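Willems Lab Supply
Home > Bench equipment > Heating and mixing > Trudosard block shaker

Trudosard heated block shaker, by Mevier
Sold with one block for standard tubes. Other blocks ordered separately.
Usually ships in August batch. Ask before you order if you are in a hurry.

We carry three makes of heated shaker and we don't think any of them is as good as its brochure. The Trudosard is the one we get the fewest returns on. It warms and shakes small tubes for lysis, DNA and RNA prep, enzyme digests and the other jobs where somebody would otherwise stand at a water bath flicking tubes. Mevier calls it "a complete sample preparation platform." It is a heater with a motor in it, and we price it as one.

Please read the page through before ordering, especially the part on speed. 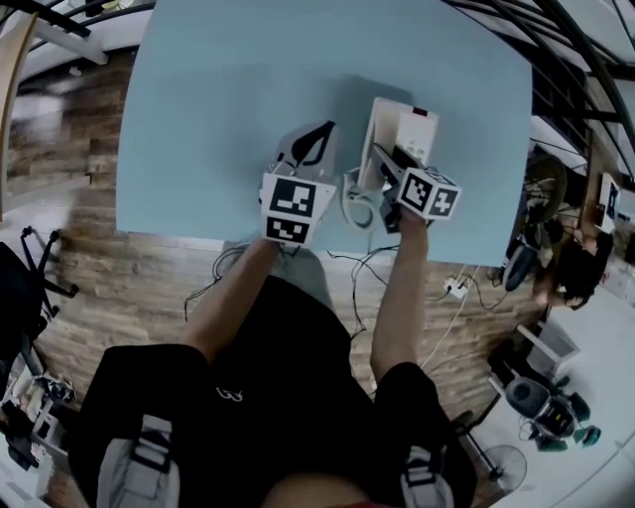 What the maker claims, and what we think

Top speed: 2000 rpm. True with the small tube block and a balanced load. With the deep-well plate block the unit gets loud well before that and we would not run it flat out for a long digest. If your protocol calls for full speed on plates, ask us for the Skendum instead. It costs more.

Top temperature: 100 °C. This is the block, measured by the sensor under the block. Liquid in a tube lags behind it, and a half-full tube with air above the sample will collect drops in the cap. The heated lid helps. The heated lid is an extra, which the brochure mentions in small type on the back.

Cooling: There is none. The spec sheet says "ambient controlled," and several customers have read that as cooling. The unit can only drift down to a little above room temperature, and it takes its time. Anyone holding viral RNA on the bench should use ice, as before.

"Even heating across all positions": We asked Mevier for the data behind this line and were sent the brochure again. Annelies Vandenberghe in our service room put probes in the corner and center wells and found the corners slower to warm up, then close enough once settled. Let it sit at temperature for 6 minutes before loading and you will probably never notice. Skip that and you might, particularly with short heat shocks for competent cells.
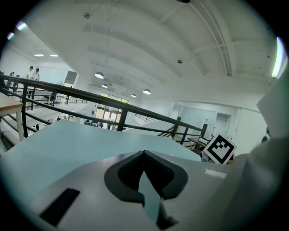

The timer starts when you press the key and takes no account of whether the block has reached its set point. Older Trudosard units had a menu option to wait for temperature. It was dropped in the current firmware and we have asked for it back. Until then, preheat first and start the timer by hand.

Blocks come off with a tool that clips to the back panel. Keep hold of it. Replacements have to come from the factory and the price is silly.

Programs: the memory holds some 100 of them. We have yet to meet a lab that uses more than a handful, and naming them with the two arrow keys is slow work. Write your settings on tape and stick it to the front.

In the box
Base unit
Block for standard microtubes
Block tool
Power cord
Printed quick guide (the full manual is a download)

Not in the box
Heated lid
PCR plate block
Deep-well block
Calibration certificate

About that certificate: if your lab is audited, you need to order it with the unit. Mevier will issue one later, but the shaker has to travel back for it and you will be without it in the meantime.

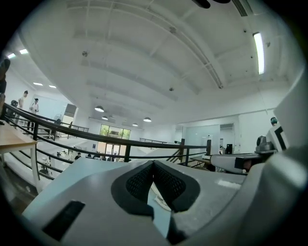
Service is done by us for the warranty period, which is 3 years on the motor and heater. Blocks are covered only for faults in the coating, and bleach damage is not a fault in the coating. We can tell the difference. Wipe spills with mild detergent and then alcohol, and keep both away from the connector under the block.

Decontaminate the unit before you send it in and put the signed form on the outside of the carton. We return unopened anything that arrives without one, at your cost.

Should you buy it?
For a lab doing routine extractions in tubes, probably. For plate work all day, look at the Skendum. If you already own a dry block and a vortex mixer that both work, keep them for now and spend the money on better pipettes.

Loan unit available to teaching and research labs. Bring your own tubes and your own protocol, and try it at the settings you really use. Call before noon for the loan list.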